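Staff shirts for a small shop – which color survives washing?
Forum: Small Retail > Daily Operations

ZorianaD
Hello everyone. I manage a small food and drinks shop in Drirnby and I must order new shirts for our staff before December. Until now we wore black polos. They looked very good for the first month and then became a kind of brown-gray, each one different. When three people stand together you can see who has worked here longest.
I would like to change to T-shirts in 100% cotton, in a light color. The quote from Sarkeck is 700 for the whole order, print included. My questions are: does a light color keep better, and do you let the staff wash the shirts at home or do you wash them in the shop?

darlene_mac
Light colors fade less, or at least you notice it less. But please think about coffee. We had cream shirts for one summer and every single one had a stain on the belly by August. I would stay with dark and simply replace them more often.
On washing, always in the shop. At home people put them in with towels and jeans at whatever temperature they like.

LoiAu
I disagree with Darlene about dark. Flour, dust, cardboard fibers, everything shows on black. Mid-tones are the best for hiding dirt, for example a sage or a dusty blue.
Also ask Sarkeck if the fabric is pre-shrunk. We did not ask, and my size M is now a shirt for my nephew.

ZorianaD
Thank you both. I asked and they answered "minimal shrinkage", so I still don't know. Is there a way to test it?

LoiAu
Buy one shirt first, without print. Measure it from the collar to the hem and across the chest, wash it 2 times as you would normally do it, dry it, measure again. Write the numbers on the care label with a pen, otherwise you will lose the paper as I did.

RattanaC
I have a different opinion about pure cotton. Our shop moved to a cotton and polyester mix and I would not go back. It dries overnight on a rack, also in winter, and it needs almost no ironing. Yes, it is warmer to wear near the oven, but we don't have an oven.
For detergent we use Prallusico, the liquid one for colors, and half of the dose that is written on the bottle. With the full dose our shirts felt stiff – maybe this is our water.

darlene_mac
Polyester holds the smell, Rattana. After a year you can wash it as much as you want, it smells again after one hour of carrying boxes.

RattanaC
Not in our case. But we give each person four shirts, so maybe no shirt has to work so hard.

YvetteG_
Two things from me. Turn the shirts inside out before washing, it makes a big difference for the print. And never iron directly on the print, put a thin cloth between. My first order was ruined by me personally in one evening.
About the color, I am on the side of light green. It is friendly, and customers can find us between the shelves. Stains come out better than Darlene says if you rub them with dish soap on the same day.
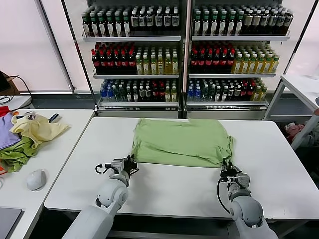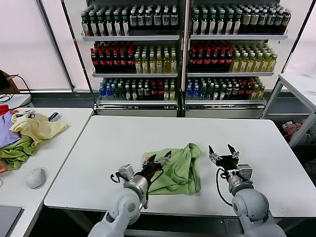
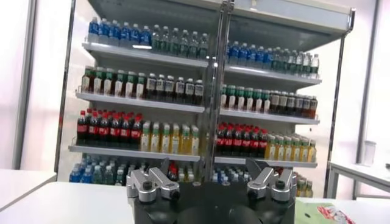 Light green on the white table in the first two, the drinks cabinet in the third.

ZorianaD
I like this green more than I expected. I will order one unprinted shirt and do the test with the measuring. Yvette, do you dry yours flat or on a hanger?

YvetteG_
On a hanger, but a wide one. The thin wire ones make little points on the shoulders.

darlene_mac
I still say navy. Tell us the measurements when you have them.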